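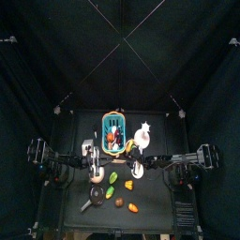
Preparing the Two-Arm Cell for a Session

Prulton Teaching Laboratory, Cell Procedures
Prepared by Kulap Kaewsai. Revised Feb 25, 2026.

This procedure applies to the enclosed tabletop cell with two arms and parallel-jaw grippers. It is to be followed before every session in which the play food and kitchen set is used. Operators must have completed the Hanon safety briefing.

1. Inspect the enclosure
Check that the black fabric hangs flat against the walls and that no fold reaches the working area of either arm. Press each corner bracket by hand. A bracket that moves must be tightened before power is applied.

2. Inspect the arms with power off
Start at the mounting frame and work toward the gripper. Look for bolts standing proud of the links. Follow every cable along its full length and move each joint slowly through its range.

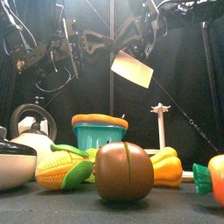
Cable loops need enough slack for the joint to reach its limit, but they must not catch on a bracket or touch the tabletop. If a loop is too long, shorten it at the nearest tie. Do not pull it through the joint. Worn cables are replaced from the Climari spares drawer, part 527, and the change is entered in the cell log.

3. Apply power
Stand clear of both arms and close the main switch. Wait 10 seconds. Confirm that the indicator lights on both bases are lit, then send the arms to the rest position at low speed.

4. Check the grippers
Open and close each gripper fully. The fingers should meet evenly along their length. If they do not, run the Chuensuk alignment routine on the affected side only.

5. Lay out the objects
Stop both arms before reaching in. Set the basket toward the back of the tabletop and spread the food items in front of it. Keep pans and plates within reach of at least one gripper.

6. Record the session
Enter the operator's name, the start time and any adjustment made. The yearly service takes place in September. Faults found before then are reported to room 185, and the cell stays switched off until the report is signed.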